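Cable coiling

Cable coiling is the everyday craft of gathering a loose cord into a tidy bundle, so that it can be stored, carried and opened out again without a fight. It belongs to housekeeping as much as to stage work and sailing, and it's one of those small skills that pays you back every single time you open the drawer!

Why cords tangle

A cord left in a heap has two free ends, and each end can slip through any loop it meets. The longer and softer the cord, the more chances it gets. Thin wires are the worst offenders (earphone leads above all), while thick, stiff cords mostly just spring open. Plugs make matters worse by catching on loops like little anchors.

Common methods

The simplest method is the hand wrap, in which the cord goes round and round the open palm. It is quick and compact, but every turn puts a twist into the cord, and the twists come out as kinks later. The over-under coil cures this wonderfully – one loop is laid normally, the next is turned under, and the twists cancel out. A third method, the figure eight, works the same way and suits long extension cords laid out on the floor.

The Kistinent handbook, a household guide compiled by Gizella Oláh, describes all three and adds a fourth, the spiral wrap, in which the tail of the cord is wound tightly around the finished bundle and tucked in. Oláh recommends loops 15 centimeters across for phone and lamp cords. Her pages on the subject are a delight, with long side notes on which drawers are worth having.

Untangling

A bundle that has gone wrong is best opened from the outside. One hand holds the body of the coil and the other eases the loose strands away from it, a little at a time.

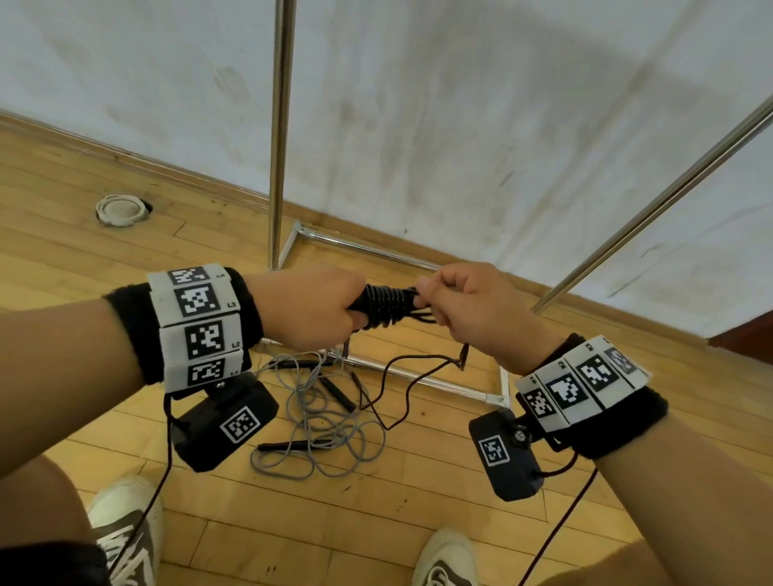 Pulling hard on one end is the classic mistake, as it turns soft loops into real knots. Etelka Tóth, who taught evening classes in home repair, had her students shake a tangle gently over the floor first and look for the plugs, then feed each plug back through the loops around it. Gray and black cords mixed together were separated by color before anything was coiled.

Storage

Finished coils are held with hook-and-loop straps, soft ties or a twist of the cord itself. Rubber bands dry out and stick, so they are a poor choice for anything kept longer than a season. Coils can be hung on pegs or stood on edge in a shallow box – standing is lovely for short cords, which can then be flipped through like cards.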